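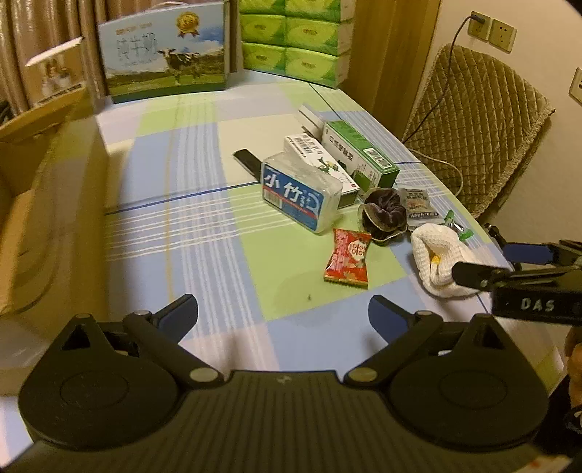

3.2 수동 그리퍼를 이용한 시연 수집

그림 4는 식탁 정리 과제의 시연에 사용한 작업 환경이다. 시연자는 손에 쥐는 그리퍼 두 개를 조작하며, 영상은 그중 한쪽에 장착된 카메라로 기록한다. 두 그리퍼 모두 파란색 손가락 패드를 쓴다. 식탁에는 체크무늬 식탁보를 깔고 약상자, 검은색 휴대전화, 보라색 벨벳 머리끈, 사탕, 소포장 봉지 등 크기와 강성이 서로 다른 물체를 섞어 두었다. 휴대전화처럼 일부가 상자에 가려진 물체도 배치에 포함하였다.

시연은 Ploldale 환경에서 8월에 수집하였고, 총 932회를 기록하였다. 시연자 7명이 참여하였으며, 본 수집에 앞서 각자 5회의 연습을 수행하였다. 물체 배치는 70가지로 구성하고 시연마다 그중 하나를 무작위로 지정하였다. 파지에 실패한 경우에도 기록을 중단하지 않고 재시도 구간까지 저장하였다.

좌우 그리퍼의 궤적은 Koubek 도구로 시간 동기화한 뒤 공통 좌표계로 변환하였다. 손가락 개폐 폭은 별도의 채널로 저장하고, 카메라 영상과 같은 주기로 재표본화하였다. 위치 추정이 끊긴 구간은 학습에서 제외하였다. 원격 조작으로 얻은 Wavell 데이터와의 비교는 4.1절에서 다룬다.

그림 4. 양손 그리퍼를 이용한 식탁 정리 시연. 그리퍼 장착 카메라 시점.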